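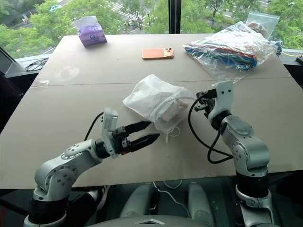
Los dos brazos de Bisik, con la bolsa de malla blanca entre ambas pinzas. Foto: Guthrie.

NOTA DE PRENSA

¿Ya saben los robots hacer las tareas de casa? Te cuento lo que hemos visto en Guthrie

Diciembre. Para publicación inmediata.

Me llamo Fasil Alemayehu, llevo el programa Bisik en Guthrie y me han pedido que esta nota la escriba yo, así que va a sonar más a mí que a un comunicado (aviso para quien busque titulares rimbombantes). La pregunta que me hacen en todas las cenas es siempre la misma: ¿cuándo me vas a traer un robot que recoja la casa? Y mi respuesta corta sigue siendo que todavía no. La larga es bastante más entretenida, y es la que quiero contar hoy con motivo del cierre de la primera fase del programa.

Bisik es un sistema de dos brazos fijado a una mesa de trabajo. No anda, no habla y no sube escaleras. Lo que hace es manejar cosas corrientes: bolsas, ropa, paquetes, cordones, cajas. Cosas que en casa movemos sin mirar mientras pensamos en la cena. En esta primera fase le hemos pedido más de 700 veces que se ocupara de alguna de ellas, en nuestro taller de Plornham, y hoy publicamos lo que hemos aprendido, con lo bueno y con lo que nos ha tenido de mal humor semanas enteras.

Empiezo por lo bueno, que lo hay. Con objetos rígidos y de forma clara, Bisik se defiende muy bien. Le pones delante una caja, la coge, la aparta y la deja donde le has dicho, y puede pasarse la mañana así sin quejarse. Pasarse una cosa de una pinza a la otra, que al principio nos parecía ciencia ficción, ahora lo damos por hecho. ¡Hasta hay compañeros que ya no levantan la vista cuando lo consigue!

Luego está la tela. Ay, la tela. Si tuviera que elegir un solo objeto para explicar por qué no tienes un robot doblando camisetas en tu dormitorio, elegiría la bolsa de malla de toda la vida, la del cordón. Es blanda, se arruga de una forma distinta cada vez que la sueltas, deja ver a medias lo que lleva dentro y encima tiene un cordoncito fino que se va por donde quiere. Para una persona es la cosa más tonta del mundo: metes la mano, sacas lo que haya y a otra cosa. Para una pinza de dos dedos es un problema serio, porque tiene que agarrar la malla sin agarrar el contenido, mantener la boca abierta con un brazo y trabajar con el otro, todo sin tirar del cordón antes de tiempo.

La prueba de la bolsa tiene cinco pasos y os los cuento porque es la que más preguntas genera en las visitas: sujetar la bolsa, encontrar la boca, abrirla, sacar lo que hay dentro y dejarlo al lado. Bisik encadena los 4 primeros con cierta soltura cuando la bolsa cae bien colocada. El último, dejar la prenda de una manera que tu madre daría por buena, es otra historia. Su tiempo medio en la prueba entera, cuando la termina, es de 43 segundos. Yo tardo bastante menos y ni siquiera soy especialmente ordenado, como puede confirmar cualquiera que haya visto mi escritorio.

El plástico transparente también nos ha dado guerra. Una bolsa llena de ropa doblada brilla, refleja la ventana y confunde a las cámaras justo en el borde, que es donde hay que agarrar. Nos insistieron mucho en que tapáramos los cristales y trabajáramos con luz controlada, y durante un tiempo lo hicimos. Después quitamos las cortinas. Si esto tiene que servir algún día en una cocina o en la trastienda de un comercio, tendrá que aguantar la luz que haya, la de las nueve de la mañana y la de media tarde.

In-ho Cho, responsable de manipulación en el equipo, es bastante más severo que yo. «La pinza ya no es lo que más me preocupa», explica. «Me preocupa que el robot se dé cuenta de que lo ha hecho mal. Una persona nota que se le ha escapado el cordón y corrige sin pensarlo. Bisik a veces sigue adelante tan tranquilo con la pinza vacía». Le he pedido permiso para poner lo de «tan tranquilo» y me ha dicho que sí, que era lo más exacto de toda la frase.

¿Y en las tiendas? Ahí soy algo más optimista. En un comercio las tareas se repiten, los paquetes se parecen entre sí y siempre hay alguien cerca que puede echar una mano (humana) si algo se atasca. Por eso la segunda fase la haremos con Birkwood, que prepara pedidos de ropa y artículos de hogar y que nos ha abierto una mesa en su zona de devoluciones. Las devoluciones son un mundo: llega una bolsa cerrada de cualquier manera, hay que abrirla, sacar la prenda, mirarla y volver a embolsarla. Si Bisik consigue hacer bien una parte de ese recorrido, ya habrá descargado de trabajo pesado a un equipo que lo agradecería, y así nos lo han dicho ellos.

No vamos a anunciar hoy ni un producto, ni un precio, ni una fecha de venta. Ya sé que una nota de prensa sin nada de eso resulta rara, y mis compañeros de comunicación me lo han recordado con mucho cariño. Pero prefiero que quien venga a vernos sepa lo que se va a encontrar: dos brazos que hacen bastante bien algunas cosas, regular otras, y que con una camiseta arrugada todavía pierden la paciencia antes que yo. Bueno, la pierdo yo por ellos.

Lo que sí anunciamos es que abrimos el taller de Plornham a periodistas y a comercios interesados en proponer tareas. Se puede traer el objeto de casa, el que más rabia dé, y lo probamos en la mesa con Bisik delante. Solo pedimos que quepa en la mesa, que no sea de cristal y que no le tengáis demasiado aprecio. Las visitas son en grupos de 5 personas como máximo y se conciertan con antelación a través del departamento de prensa.

Sobre Guthrie

Guthrie desarrolla sistemas de manipulación con dos brazos para tareas cotidianas y de comercio. Su taller de pruebas está en Plornham, donde trabaja el equipo del programa Bisik.

Contacto para medios

Departamento de prensa de Guthrie, a la atención de Fasil Alemayehu. Para preguntas técnicas sobre las pruebas, indíquese en el asunto «In-ho Cho, manipulación».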